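Teaching the Lid Task: Hand-Held Demonstrations for a Two-Arm Robot
Student project report, Cletgate Robotics Lab
Author: Grigaitė

1. How the project started

When I joined the Skurna project in November, the plan was to drive both robot arms from across the room with joysticks. I spent my first weeks on that and I still have some affection for it, but opening a food container with two joysticks is a slow business. The container wandered off, I chased it, and a single try could take longer than my coffee break. The lab also had a pair of hand-held grippers, one for each hand, with jaws a lot like the ones on the arms. You squeeze, the jaws close, and a camera on the tool records what the gripper is doing. My supervisor suggested I try the same task with those, and the rest of this report is about how that went.

2. The grippers

The fingers ride on linkage arms, and the four pivots nearest the jaws have brass eyelets. I got to know these parts very well, having taken one tool apart twice to find a squeak. Before each session I closed the jaws all the way and checked that the padding met evenly along the seam, then opened them fully and wrote down the width reading. 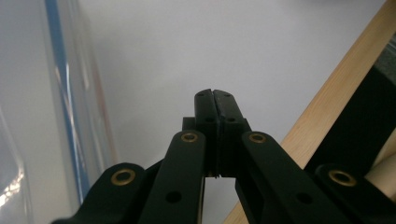

Figure 1. Fingers fully closed, with the padding meeting along the seam.

If the closed reading had drifted since the last session, I reset the zero point before doing anything else. I skipped this once, early on, and every recording from that afternoon believed the jaws were a little open when they were shut. Those recordings are not in the final set.

3. The task

The container is a small clear plastic one with a lid that locks along the sides. The full task has three stages: free the lid, lift it away and lay it flat on the table, then put it back on. I wrote the stages on a card and read them out loud for the first few sessions, which I recommend to anybody who talks to themselves anyway. 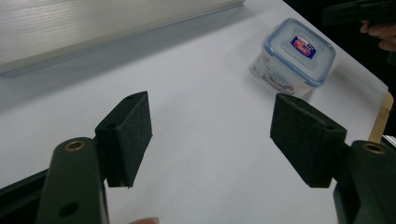 Figure 2. Jaws open, with the lidded container beyond them on the tabletop.

My target was 200 complete demonstrations, recorded in blocks of 50 with a proper rest between blocks. The rest mattered more than I expected. Toward the end of a long block my wrists would get lazy and I would start coming at the lid from whatever angle was comfortable, and a model trained on that learns my tiredness along with the task.

The other habit I had to build was slowing down. People open a lid in one quick motion, and at that speed the images from the tool smear just when the contact is most interesting. I settled on a pace that felt a bit silly, like acting in an underwater play, and kept to it as well as I could.

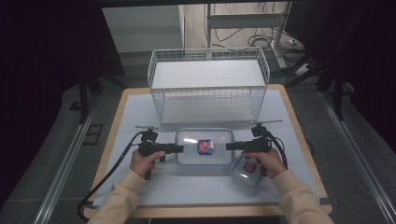
4. Working with two hands

A view from head height shows both tools together, and I used it mostly for understanding my own mistakes. Each gripper's own camera sees its own jaws nicely but knows very little about what the other hand is up to. For a task where one hand steadies and the other lifts, that is a real gap. With the wider view next to the two tool views, I could go through a bad demonstration and see which hand had moved first.

The cables took some getting used to as well. I learned to lead each one off to its own side before starting, and to leave plenty of slack.

5. Sorting the recordings

Once the blocks were done I cut everything into short segments, one for each movement, and ended up with 1,747 of them. I labeled these by hand over what felt like a whole winter, using a little tool called Gutwood that an earlier student had left behind - bless them for the keyboard shortcuts. Each segment got a stage name and a mark for clean, usable or discard.

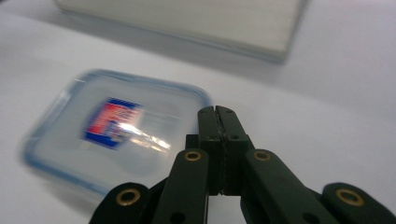 The hardest calls were the moments with the jaws shut right next to the lid and no grip on it. Sometimes that is a miss, and sometimes it is a perfectly sensible pause between two movements, and a single image can't settle which. I ended up playing each of those segments together with the one before and the one after, and labeling the three as a group. It took ages, but when I relabeled a batch later without looking at my first answers, the two rounds agreed far better than they had under my old method.

6. Where things stand

The first policy trained on the clean segments finished the lift stage in roughly 70 percent of its trials on the arms. Putting the lid back is much weaker, and I think the reason is plain enough: my own demonstrations of that stage vary a great deal, and I often nudged the lid into place in a way I never planned. The next student should record that stage separately, with one agreed way of doing it. My notes on the zero check and the labeling rules are in the project folder, along with the card.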